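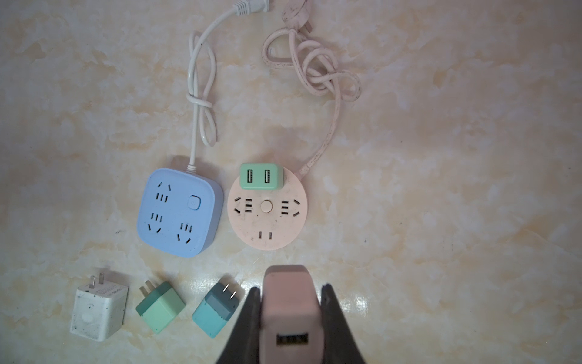 Figure 22. Charger sorting station, wrist camera view. Pink charger in gripper, round power strip right of the blue one.

4.2 Shared work at the Rinda cell

The cell now does the plugging and unplugging. The operator stages parts, clears faults and signs off the tray.

1. Place both power strips on the tabletop, sockets up.
2. Set the loose chargers in a row on the gripper side.
3. Select program 41 and press Start.
4. Stay behind the line until the arm parks.

Note: Cords may stay looped. Keep them off the socket faces.

CAUTION: Strips must be disconnected from mains before staging. Fingers close with up to 80 N.

If fault 42 appears, remove the charger by hand and log it. Manual insertion quotas no longer apply to this station. Questions on shift roles go to Huiling Zheng.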